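Reusable Shopping Bags in Student Homes
Project report, Household Economy course
Farzad Ansari and Ketill Thoroddsen

1. Why we chose this subject

In November we had to choose a topic from daily life. Ketill had a drawer full of cloth bags in his kitchen and he still bought a plastic bag at the shop two times in one week. So we asked: do students own reusable bags and use them, or do they only own them?

2. How we worked

We made a short paper form and left it at the entrance of two student houses, Jultska and Uller. We gave out 254 forms and got 163 back. The form had nine questions. One of them was badly written (we asked "how often" but gave no time period), and we did not use the answers to it.

We also talked with the manager of Nikzad, the small grocery near Uller. She told us that she sells some 700 plastic bags in a normal month, and up to 1,000 when the new students arrive.

3. Results

Most students who answered have more cloth bags than they need. Many were gifts from fairs or came free with something else. The most common reason for not using them was very simple: the bag was at home when the person was at the shop. The second reason was that the bag was dirty. Several people wrote that they did not know if a printed bag can go in the washing machine.

Students at Uller forgot their bags less often than students at Jultska. We think this is because the shop is so close — they go out only for shopping and come straight back. From Jultska people usually stop at the shop after class.

4. Folding and storing

A thin bag takes little space when it is folded, but a bag in a heap is easily left behind. We suggest folding the bag in thirds, with the handles inside, and keeping it in the coat pocket or near the door.

Fruit print bag, fabric and handles:

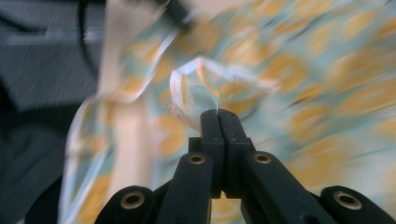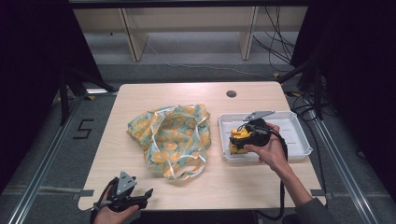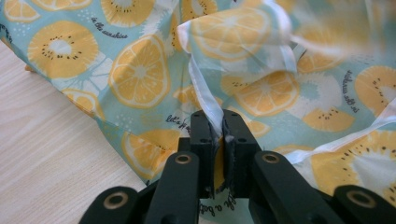 5. Problems with our study

The people who returned the form are maybe more interested in the subject than the others. We also did not ask about backpacks, and this was a mistake. A person who carries everything in a backpack needs no bag at all, but in our table this person looks like someone who forgets.

6. What we would do next

Farzad wants to repeat the form in spring at a third house, Zirano, where there is no shop in walking distance. We would also put the washing question first, as it got the longest answers.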